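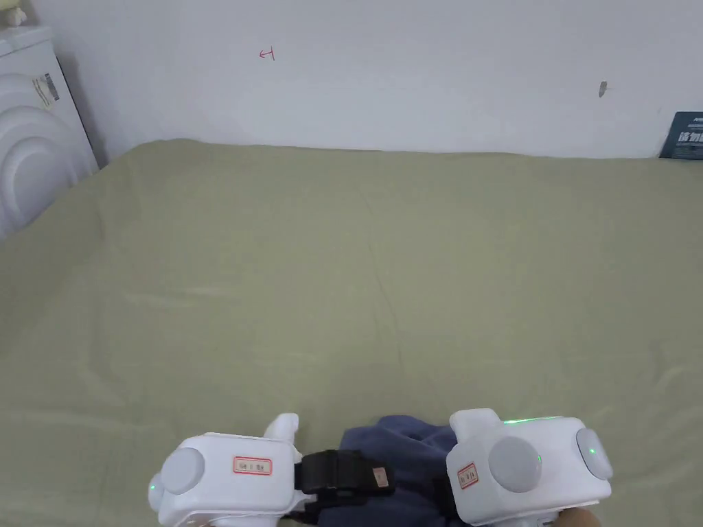
Bed Linen, Week 7: Weave, Count and Colour

Wendy Fairclough
26 September 2024

Right, on to weaves, and please bring your offcuts back next time (I'm still missing the Nosdale bundle and I'd love to see it again!).

We finished last week on fibre, so you know your cotton from your linen. The weave is what your hand notices first. Plain weave goes one over, one under, all the way across, and percale is a close, crisp version of it. Sateen floats the yarn over several others before it dips under, and those long floats throw back the light and give you that slippery shine. They also snag on a rough heel, as I know from my own sheets. Twill steps each row along by one and you get the diagonal line you've all seen on jeans.

Colour plays tricks with all of this. Mid-tones show creases far more gently than white does, and a green that looks grey under shop lights can go properly leafy beside a north-facing window. Always take your swatch home and look at it against your own wall.

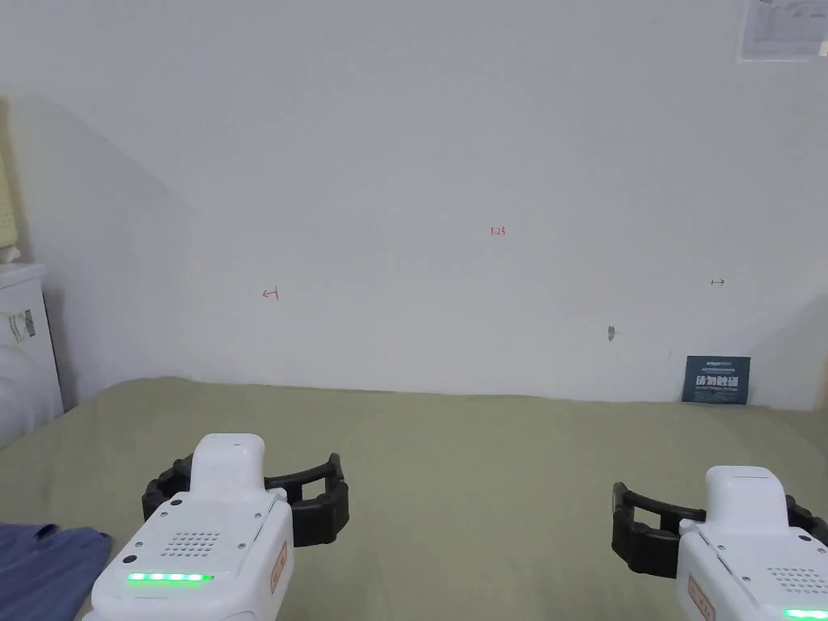

Sage green with a plain white wall.

Now, thread count. It's the number of warp and weft yarns in a square inch, added together, and that is all it is. The Haslam sample in your folder is labelled 676 and the Zulenell one says 1,447, and when I passed them round most of you preferred the Haslam. Good! Some makers count every ply of a twisted yarn separately, so a two-ply yarn gets counted twice and the number on the packet balloons. Feel the cloth, hold it to the window, then read the label.

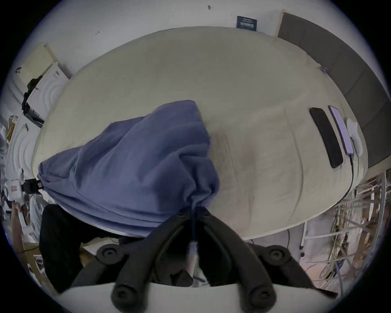 Surely a higher count still wears longer, Nundum wrote on the feedback sheet, or why would anyone pay for it? Fair question. Very fine yarns have to be packed in to reach those numbers, and fine yarns rub through sooner. I'd put my money on long-staple cotton at a middling count, washed warm and dried on the line in the shade.
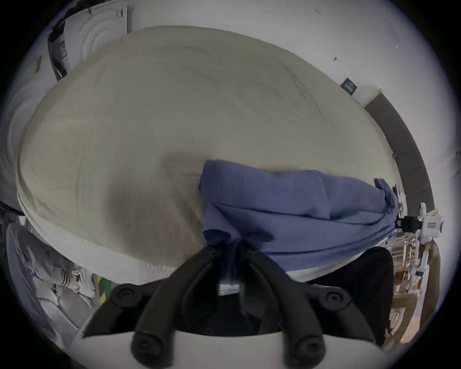
Pilling is the other half of wear. Short fibres work loose, tangle up and sit there in little bobbles, and polyester blends hang on to theirs for ages. Wash sheets on their own, away from towels, and don't cram the machine.

For November: write up two fabrics from home, with weave, fibre and a rubbing of the surface in soft pencil.

Comments

jo_m: Did the rubbing on my old doona cover and you can see the twill line perfectly.

Perce: Is flannelette a plain weave or a twill? Mine looks like both.

Wendy: Can be either, Perce! Check the back, where the brushing is usually lighter.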